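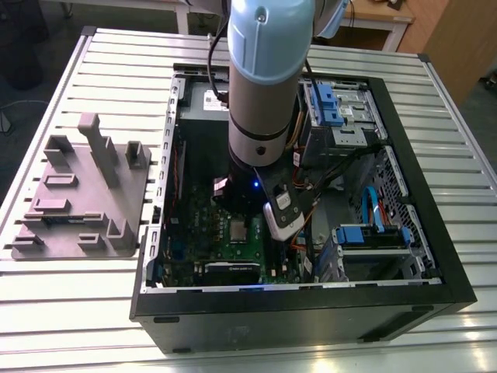

I spent a Sunday shift at Sasholm, a computer refurbishing shop, because I wanted to know what happens to people's hands when a robot moves in next to them. I mean that literally. Ask anyone who has stripped old desktops for a living and they'll show you their knuckles! Sheet metal edges, drive cages, those sharp little slots at the back of the case. At Sasholm the tower goes down on its side with the panel off, and the arm reaches in from above, past the power supply and all those orange and yellow wires, while the person who used to do the reaching stands back with a coffee.

That person is Sawsan Nasrallah, and she has been on the bench long enough to have opinions about every case latch ever made. Her old target was 60 machines a week. Now she looks after two stations and the target is 83, and she told me she goes home less sore but more tired in the head (her words, and she laughed when she said them). She used to listen to the radio all day. Now she listens to the arm, and she says she knows a bad approach by the sound of the motor before the screen tells her.

I asked if she missed the old way. She thought about it for a while — longer than I expected — and said she missed being fast.

The tight spots are where she still gets called over. A processor sits down in its metal bracket with capacitors close by, and a set of chunky black fingers doesn't have much room to get down there. 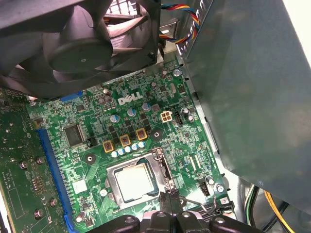
What the bench crew wants

Koval, the company that set up the stations, sent a trainer for two days and left a binder. The crew has since written nearly 180 notes in it, mostly in pencil. Sawsan wants those notes paid for, or at least put in somebody's job title, and I think she's right. The Andholm site got a pay bump when its stations went in. Sasholm is still talking about it, and the next meeting is in December.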